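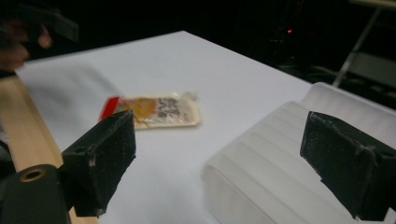 Casow fingers, mark 2, open over the bench with the sauce packet still on the table.

Hi all,

Sorry for the slow answer, I only get into the shared shop after 8 or so in the evening and by then I'd rather print things than type. Quoted bit first:

> Did you ever settle on a finger surface? We are using the plain
> Starton pads on ours and they let go of anything flat. Also, what
> is holding the fingers to the body? Ours stripped out the plastic
> after a few weeks.

Pads first. I gave up on the bare plastic back in January and went to a black speckled surface on the wedge faces, and I love it! It scuffs (you can see little light marks all over the left one already) but scuffs don't seem to bother the grip on boxes and bottles. Flat stuff is another matter. That packet by the left finger is my current enemy: it lies dead flat on the white top and there's nothing to get under. My plan is to come in low, pinch the crinkled end and hope. If anyone on the Levchenko build has tried a thin lip on the fingertip, please post the angle, because I'm guessing at 31 degrees and I have no good reason for it.

The big ribbed translucent thing on the right is the other test piece. Squishy plastic is a whole different headache from packets, so I'm treating it as a separate job.

As for the stripping, go to brass inserts! I put them in the body with a soldering iron, slowly, and let the part cool before touching a screw to it. I've logged 857 open/close cycles on this body and nothing has worked loose yet. The first one I did went in crooked (my fault, I was rushing) so do a practice one in scrap.

The Clinis servo is still the weak spot. It gets grumpy if I hold a squeeze too long, so I've capped it at 80 percent in the config and it's been much happier. Does anybody run theirs higher?

I can send the finger files to whoever wants them, but the left and right are separate parts and the screw holes are tight, so plan on drilling them out.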